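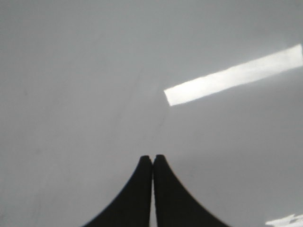 Save your money, they all turn gray by spring, was the first comment I got when I asked back in October which whiteboard I should put up in the kitchen. A couple of people agreed with that. One suggested I paint a wall with chalkboard paint instead, and having lived with a chalkboard wall in my last apartment (dust in the butter, dust in the toaster) I can say with love that I will never do that again.

So I bought the Lornura wall board, the bigger of the two they had at Daravico, and I've had it up long enough now to have opinions. Lots of them!

Posted 2/2/18, filed under Kitchen and Home

First, what I wanted it for. We're a household of four with three different work schedules, one school schedule and a dog who gets fed twice if nothing is written down. We tried a shared phone calendar. I love a shared phone calendar, but I was the only one who ever opened it. Before that it was sticky notes on the fridge, which fell down behind the fridge, and when we finally pulled the thing out to vacuum I found a note about a dentist appointment we definitely missed.

The board cost me $35. That felt like a lot standing in the aisle and feels fine now. It's 29 inches across, and you should measure before you buy, which I did not. Ours overlaps the light switch plate by about the width of my thumb, so I had to move it over after I'd already drilled one hole. The hole is covered, nobody will ever know, please don't tell my landlord.

Putting it up was okay. You get four screws, four plastic anchors and a paper template that you tape to the wall and drill through, and I thought the template was the best part of the whole box until I realized I'd folded it and it had dried with a crease and was off by a hair on one side. If you have a level, use the level and skip the paper. There are instructions in the box too but they're drawn so tiny that I gave up on them. More than once I've wished it came with adhesive strips, but this thing is heavy and I don't think I'd trust them over the stove side of the kitchen.

The surface is glossy, and this is where I changed my mind. I had a matte board in college and thought glossy would drive me nuts. It writes so much nicer, though. The marker just glides, and you don't get that squeak that makes my teeth hurt. The trade is the overhead light, which bounces right back at you if you stand in the wrong spot. From the kitchen table I can't read Thursday at all. I lean left and there it is.

Now for the markers, since you can't really talk about the board without them. It comes with one, and that one is bad. It was streaky by the end of the first week. I replaced it with a pack of Preda fine tips, and those I'd buy again tomorrow — good dark black, they don't stink up the room, and the caps click so you know they're closed. The red is a bit weak and the green looks almost the same as the black at night. I mostly stick with black now and underline the things that matter. My handwriting on a wall is terrible, by the way. I don't know what it is about writing standing up, but every letter with a loop in it comes out like a balloon somebody sat on.

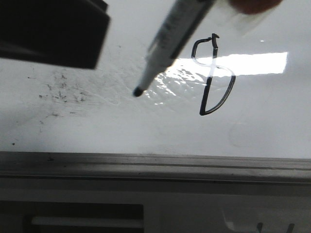

I've gotten a little better with practice, and I found that resting my pinky on the board helps, as long as I start at the top and work down so I'm not dragging my hand through Monday. Lefties, you have my sympathy. My sister is one and she says she'd rather just text us.

Okay, erasing, the thing everybody asked me about. For everyday stuff, a dry cloth takes it right off and you're done in a few seconds. For anything that's been up longer than a couple of weeks you need a damp cloth and some elbow. We left the emergency numbers up for 19 days (I know because I'd written the date next to them) and there was a faint shadow when I wiped them away. A little rubbing alcohol took care of it. So to the person who said it would be gray by spring, I can only report that it's February and mine is still white. I'll check back in.

The tray is my one real complaint. It's a skinny metal lip that snaps onto the bottom, and it holds exactly 2 markers before they start rolling into each other and off the end. I've stepped on one in the dark. A tray that's half an inch deeper would fix it, and I'm considering just gluing a little cup to the side.

I did look at one other before I bought, a magnetic sheet they sell at the hardware store in Clalturcombe that sticks straight to the fridge. It's cheaper and you don't have to drill, and if you rent and your landlord is strict I'd probably go for that. But it felt bendy to me, and our fridge already has every school photo ever taken on it, plus a pizza menu from a place that closed.

Would I buy the Lornura again? Yes, and I'd get the same size. I'd toss the marker it comes with straight in the trash and put a pack of the Preda ones in my cart at the same time. The dog has been fed once per meal for weeks now and he is not happy about it.

If you have one of the smaller boards, let me know in the comments how you fit a whole week on it. I'm thinking of getting one for the laundry room, mostly for a list of what can't go in the dryer, and I can't tell from the store page if the tray is any deeper.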